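Most of the mending in this house gets done at the kitchen table after supper, so these notes are kept with the kitchen ones. They cover sewing thick things by hand: canvas, leather, vinyl seat covers, and the odd chicken or pork roast.

## Thread and needles

Use a needle one size bigger than you think you need. A thin needle bends in canvas and then every stitch after that comes out crooked. For leather, get the kind with a three-sided point, and keep it away from cloth. It cuts the weave.

Polyester thread is fine for nearly everything. Cotton rots outdoors. For a roast or a stuffed bird, use plain cotton kitchen twine with no wax and no dye, and count the pieces when you take them out.

Cut thread no longer than your arm. Longer pieces tangle and wear thin from being pulled through so many times. Run the thread over a lump of beeswax twice before you start, except for food.

## Running stitch or single stitches

A running stitch is quick and uses one piece of thread from end to end. Good for hems, pillow covers and a bag that won't carry much. If it breaks in one place the whole row can loosen, so go back over the last few stitches before tying off.
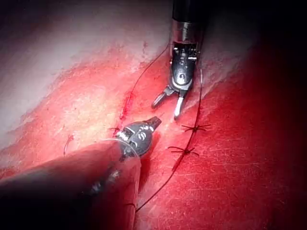

Keep the tension even. Pull each stitch until the two sides meet and stop there. If the cloth puckers, it's too tight, and on leather the holes will stretch and stay that way. I mark my spacing with chalk and a ruler on anything that will show.

Single stitches, each with its own knot, take far longer. I use them on the corners of tarps and on the seat of the shop stool, where one stitch will sooner or later get caught on something. The others hold.

## Pliers

A small pair of flat-nose pliers saves your fingers. Grip the needle a third of the way back from the point and pull straight. Don't twist or you'll snap it. Csaba Bodnár, who did upholstery in Rotville for 28 years, pushed with a leather palm and pulled with pliers, and he kept a drop of sewing machine oil on the joint.

Wipe the jaws before you touch light fabric. Rust marks don't wash out.

## Knots and tails

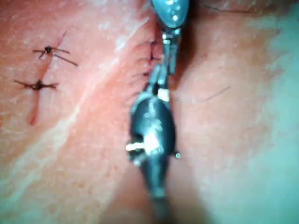 A square knot is enough for most thread - right over left, then left over right. Slick thread needs a third pass. Set the knot off to one side of the seam so it doesn't get rubbed. Don't trim close until the whole row is finished. Surgical stitching can have the same look partway through, a small dark knot with several tails fanning out and a couple of them quite long, and long tails give you something to hold if you need to tie again. When everything is tight, cut to a quarter inch on cloth. On polyester you can touch the end with a match, but practice on scrap first.

## Storing it all

Needles go in a pill bottle with a bit of dry felt. Thread goes in a drawer out of the sun. I check the tarps in September, before the wet weather, and mend them dry. Damp canvas shrinks as it dries and the seam will pull.

Twine for cooking has its own jar in the pantry, with the lid on.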